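# 農村道路の維持費は誰が払うのか、について4月に考えたこと

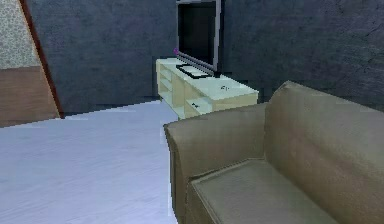
オリーブがかったベージュのソファ

開発援助の仕事を離れてしばらく経つが、報告書を読む癖だけは抜けない。今月も夕食のあとに、以前の同僚から送られてきた評価報告書の草稿を読んでいた。対象はスクラウ(Skurau)という郡で行われた農村道路の改修事業である。草稿なので数字の多くは引用できないが、読みながら考えたことを書き留めておく。

事業の中身は単純で、郡の中心から市場町までの未舗装路80キロを砂利敷きに直し、排水溝をつけ、小さな橋を架け替えるというものだった。資金はドナー側の無償資金と郡の拠出金。工事は予定より遅れたものの完了している。完了時の評価は高い。雨季でもトラックが通れるようになり、市場までの所要時間が短くなり、沿道の診療所に薬が届く回数が増えた。ここまではよくある話で、特に異論はない。

気になったのはその後の部分だ。完了から4年後に評価チームが同じ道を走ったところ、砂利はかなり流れ、排水溝は土で埋まっていた。橋は無事だった。報告書はこれを「維持管理に対するオーナーシップの不足」と書いている。

私はこの表現が昔から苦手だ。自分でも何度か書いたことがあるので、なおさら読みづらい。

オーナーシップという言葉は、援助する側が相手国の計画を尊重するという意味で使われるときもあれば、相手が金を出さなかったことを指して使われるときもある。報告書の後半に出てくるのはほとんど後者である。スクラウの場合、郡の道路予算は年度の初めに割り当てられるが、中央からの送金が届くのは多くの年で第三四半期に入ってからだった。草稿の付表にそう書いてある。つまり、排水溝を掃除しなければならない雨季の前に、郡には現金がない。送金が届いたときには雨季は終わっていて、道はもう傷んでいる。傷んだ道を直すには日常の維持よりずっと多くの金がかかるので、予算は足りない。翌年も同じことが起きる。

これを意識の問題として書くのは無理があると思う。郡の道路係は2人で、そのうち1人は水道も兼務している。

草稿を送ってくれたのはコスミン・フィリップ(Cosmin Filip)という男で、私が現場にいたころは調達の担当だった。今は独立して評価の仕事を請けている。電話でこの点を聞いてみたら、本人も同じことを考えていて、本文にもそう書いたらしい。ところが査読の段階で「送金時期は本事業の範囲外」というコメントがつき、付表に移された。範囲外なのはその通りで、道路事業の評価で財政移転の制度を論じるのは、与えられた作業指示書からすれば行き過ぎである。ただ、そうやってどの評価からも範囲外にされていくと、原因について書かれた文書がどこにも残らない。

似た例として思い出すのは、プラストステッド(Pluststead)という小さな財団が手がけていた井戸の事業だ。規模がまるで違うので単純には比べられないが、あの財団は建設費とは別に、ポンプの部品代を9年分、地元の信用組合に預けておくというやり方をとった。利用者の組合が部品を買うときは、請求書を見せればその口座から払われる。郡の予算年度とは関係なく動く。

当時、私はこのやり方に反対した。理由は二つあった。ひとつは、長く預けた金は必ず別のことに使われるだろうという疑い。もうひとつは、外から金を置いていけば、地元が水道料金を集める動機がなくなるという心配である。会議でそう発言した記録が残っているはずだ。

結果からいうと、一つ目は外れた。口座の残高は毎年公開され、引き出しにはほぼ全部に請求書がついていた。二つ目は半分当たった。料金の徴収率は最初の数年は低く、口座の残りが少なくなってから上がった。これを失敗と見るか、移行に時間がかかっただけと見るかは人による。財団の担当だったグマロ・メンドーサ(Gumaro Mendoza)は後者の立場で、井戸が動き続けているあいだに徴収の仕組みを作れたのだから順序として正しい、と言っていた。壊れた井戸の前で料金を集めるのは難しい。その点は私も認める。

では道路でも同じことをすればいいかというと、そう簡単ではない。井戸は使う人の範囲がはっきりしている。道路は通過するだけのトラックも使うし、通行料を取るには交通量が少なすぎる。維持の作業も、部品を買って交換するのとは違い、毎年決まった時期に人手がいる。口座に金があっても、雨季の前に誰かが発注し、誰かが検査しなければならない。

マリウス・スタンチウ(Marius Stanciu)が以前書いた短い論文に、この点を扱ったものがある。沿道の集落ごとに区間を割り当て、排水溝の清掃を年単位の契約で頼むという方式で、支払いは出来高ではなく状態に対して行う。溝が通っていれば払う、詰まっていれば払わない。検査は簡単で、歩いて見ればわかる。論文ではイリエ(Ilie)という地区での試行が取り上げられていて、砂利の流出が抑えられたとある。ただし試行期間が短く、支払いは事業費から直接出ていたので、送金の遅れという問題は最初から取り除かれていた。肝心のところが試されていないわけで、論文の最後にも本人がそう書いている。

私の今の考えは、建設費の一部をあらかじめ維持用に分けておき、郡の予算が届くまでのつなぎとして使わせる、というものだ。全額を賄うのではなく、時期のずれだけを埋める。送金が届いたら郡が口座に戻す。戻さなければ翌年は使えない。これなら金額は小さくて済むし、郡が自分の予算で維持しているという形も崩れない。

問題は、ドナー側の会計がこれを許すかどうかだろう。多くの無償資金は事業の完了とともに口座を閉じ、残額を返すことになっている。完了後も残る口座は監査の対象として扱いにくい。私がいた組織でも、この種の提案は財務部門で止まることが多かった。止める側にも理由はあって、閉じていない口座がいくつもあれば、誰がどれを見ているのかわからなくなる。信託の形にして外に出す手もあるが、手数料がかかる。今回のような規模だと、手数料のほうが清掃の費用より大きくなりかねない。

このあたりのことをヴァレンティン・マリネスク(Valentin Marinescu)に話したら、郡をまたいで口座を一つにまとめればいいと言われた。複数の郡で共同のつなぎ資金を持てば、手数料は割り勘になる。理屈はわかる。心配なのは、戻さない郡が一つ出たときにどうするかだ。ほかの郡が肩代わりするなら、戻さないほうが得になる。肩代わりしないなら、一緒にしておく意味が薄れる。彼は保険の考え方で設計できるはずだと言い、私はそこまで複雑にすると2人しかいない道路係が扱えないと言って、話はそこで終わった。

評価報告書に話を戻す。草稿の勧告は四つあり、そのうち三つは郡に対するものだった。維持管理計画の策定、職員の研修、住民への啓発。残る一つがドナーに対するもので、「今後の事業では維持管理体制を事前に確認すること」とある。

間違ったことは書かれていない。ただ、計画を作っても研修をしても、雨季の前に現金がなければ溝の掃除は頼めない。啓発については、沿道の人たちは道が悪くなっていることをよく知っている。聞き取りの章を読むと、鍬を持って自分の家の前の溝をさらっている人の話が出てくる。

私ならこう書く、という文をコスミンに送った。郡への勧告を減らし、中央省庁への勧告として、道路維持費に限って送金を第一四半期に前倒しすることを入れる。ドナーへの勧告には、つなぎ資金の試行を入れる。採用されるかどうかはわからない。彼の契約上、査読者のコメントには一つずつ回答をつけなければならず、新しい勧告を足すとまた一巡することになる。締め切りまでの余裕はあまりないそうだ。

井戸の口座について、前に書いた記事(ディヴェミス(Divemis)の研究会で話した内容をまとめたもの)では、徴収率の話を省いていた。あの記事だけ読むと全面的にうまくいったように見えるので、近いうちに追記する。研究会で同じ点を指摘してくれたオクタヴィアン・マリネスク(Octavian Marinescu)には、返事が遅れたことをここでお詫びしておく。資料は手元に見つかったので、メールで送る。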